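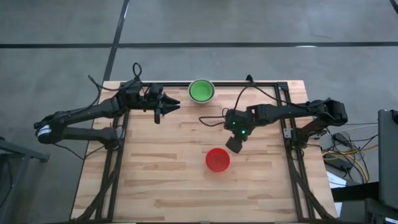
When does the second season of Skodbridge come out?

The new season starts in April. The first two episodes arrive together, and after that there is one new episode a week until the finale.

Where can I watch it?

Skodbridge streams on Hviid. You need a paid plan to see new episodes on the day they come out. People on the free plan can watch the first season with ads, but season two will not be on the free plan while it is still airing.

What time do new episodes go up?

Midnight Pacific time, so 3 a.m. on the East Coast. Subtitles in English and Spanish are ready at the same time. Other languages usually follow within a day or so.

What is the show about, if I haven't seen any of it?

It is a mystery drama set in a river town where a ferry goes missing with 33 passengers on board. The ferry comes back two days later with everyone still on it, and none of them think any time has passed. The first season follows the families on shore. The story takes place in the year 2000, which is why the phones and cars look the way they do.

Do I need to watch season one first?

Yes. The second season picks up the same night the first one ended and there is only a short recap. If you don't have time for all of it, watch the pilot and the last three episodes. You will miss most of the lighthouse story, but the main plot will make sense.

Is the whole cast coming back?

Most of it. The harbor master and both of the Simine sisters are back as regulars. The schoolteacher will be in fewer episodes this time. The deputy, who left town at the end of season one, is not listed for any episode so far. Several new characters come in with the state investigators.

Will we find out where the ferry went?

Part of it is answered by the middle of the season, according to the producers. They have also said that the cause of the disappearance is being saved for later. We don't post leaked scripts or plot details on this page, so please don't send them to us.

Is Mistosow a real place?

No. Mistosow, the town across the river, was made up for the show, and so was Skodbridge itself. The outdoor scenes were shot in several small towns and put together in editing. The inside of the ferry is a set.

Is this based on a book?

It isn't. The series was written for television. A tie-in novel came out after the first season and tells the story of the ferry's crew. You don't need it to follow the show.

Is it all right for kids?

The show is rated TV-14. There is some strong language and a few frightening scenes, mostly on the water. Episode six of season one is the hardest one for younger viewers.

Can I buy it on disc?

Season one is out on DVD and Blu-ray. The box has all the episodes, a short making-of feature and a set of deleted scenes. The signed edition was limited to 250 copies and is sold out. No disc date has been given for season two.

Has the show been renewed for a third season?

Not yet. Hviid normally waits until a season has finished airing before it decides. We will update this answer when there is an announcement.

Last updated 22 Jul 2018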